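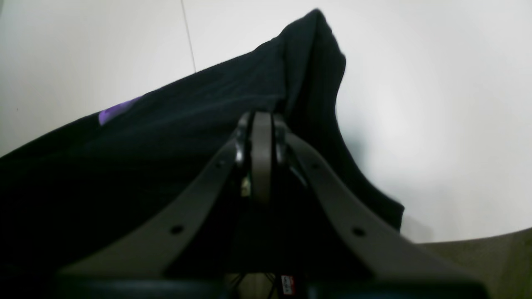 *Fig. 4. Black fabric with a small purple printed patch.*

## Section 4: Washing dark and printed fabrics

This section covers the Skarnora 739 washing machine with control panel version 9. For the earlier panel, see the Jenham supplement. Text revised 6/14/24.

### 4.1 Before loading

1. Read the care label on each item. If the label gives a lower temperature than the programme, follow the label.
2. Empty all pockets. Close zips and hooks.
3. Turn printed items inside out.
4. Put dark items together. Wash new dark items on their own for the first few washes.
5. Load the items one at a time and unfolded. Fill the drum to no more than half its height.
6. Check that no fabric is caught between the door and the rubber seal, then push the door until it clicks.

**Note:** Items folded into a tight bundle do not rinse evenly and may come out with pale streaks of detergent.

### 4.2 Detergent

1. Pull out the drawer as far as the stop.
2. Pour liquid detergent into the compartment marked II. The flap must be down for liquid and up for powder.
3. Use the dose given on the detergent pack for your water hardness.
4. Leave the softener compartment empty when washing printed items, unless the care label allows softener.
5. Close the drawer fully. The machine will not start with the drawer open.

**Caution:** Do not use bleach or any product containing bleach with the Dark programme. Damage to colour or print is not covered by the guarantee.

### 4.3 Selecting the programme

1. Turn the dial to **Dark**. The display shows the default temperature.
2. Press **Temp** to lower the temperature. It cannot be raised above the default in this programme.
3. Press **Spin** until the lowest speed is shown. Higher speeds set creases into heavy cloth.
4. Press **Extra rinse** if powder has been used.
5. Press **Start**. The door lock symbol lights up.

To add an item, press and hold **Start** for 4 seconds. The door will open only if the water level is below the glass. If the symbol stays lit, the item must wait for the next load.

### 4.4 After the wash

1. Wait for the door lock symbol to go out.
2. Remove the load straight away and shake out each item.
3. Dry printed items flat or on a line, out of direct sun.
4. Iron on the reverse side only. Do not place the iron on the print.
5. Wipe the rubber seal and leave the door ajar.

**Caution:** Do not tumble dry items with raised or rubberised prints. The print may soften and stick to the drum.

### 4.5 Faults

- **Lint on dark fabric:** clean the pump filter (section 7) and run an empty rinse.
- **White marks:** reduce the dose, or change to liquid detergent.
- **E9 on the display:** the drawer is not closed. Push it in and press **Start**.
- **Colour on the seal:** run the Drum Clean programme with the drum empty.

The pump filter should be checked every October and after any wash that sheds a lot of lint. Replacement filters and seals are supplied by Jakubowski, Mamham. Quote model number 739 when ordering.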